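Stop Calling It Operator Error

By Debora Pagano
December 10, 2020

Last month's fault report at Codum put the cause down in two words: operator error. I have read the same two words in enough reports that I no longer trust them, and I think the rest of us who work with grippers should stop trusting them too.

The facts are short. We were recording tabletop pick-and-place runs with the Abugri hand-held gripper, the kind where a person squeezes the fingers and the recordings later teach an arm to do the same job. Out of 1,658 runs, 1,205 passed the check. Most of the rest had the same problem. The fingers closed, the object slid, and the software marked the grasp as good because the fingers had reached the right width.

The report said the operators were squeezing too lightly. They were told to squeeze harder, and the failures went on.
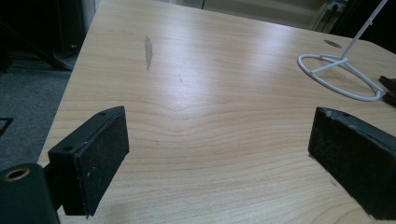 What I would have looked at first is the pads. A textured pad holds well when it is new and clean. It also picks up whatever is on the table, and a pad full of dust does not grip like a clean one. Our written procedure had 37 steps and cleaning the pads was not among them. Neither was replacing them. There was a step for checking the battery and a step for naming the files.

So a person followed every line of the procedure, with a tool nobody had told them to maintain, and got blamed for the result. I don't call that operator error. The mistake was made months earlier by whoever wrote the procedure, and I should say that I wrote about half of it.

Some people here disagree. The argument from the Usenura side is that a good operator notices a slipping object and stops. That is fair up to a point. But someone on the third hour of a shift is watching the target and the clock, and a slip of a few millimeters is easy to miss. If we want slips caught, the software should catch them. Finger width alone can't do it.

It matters beyond our own numbers. A bad grasp marked as good goes into the training set, and an arm that learns from it may drop things near people. Dropping a foam block is nothing. Dropping a full glass jar is a safety matter.

I would change 3 things. Put pad cleaning at the start of every session. Write down the date each pair of pads goes on. And take "operator error" off the list of causes in the report form, so whoever fills it in has to write what happened in a full sentence. The Grurnuneo team dropped the phrase from their form in the spring, and their reports are longer now and a lot more use to me.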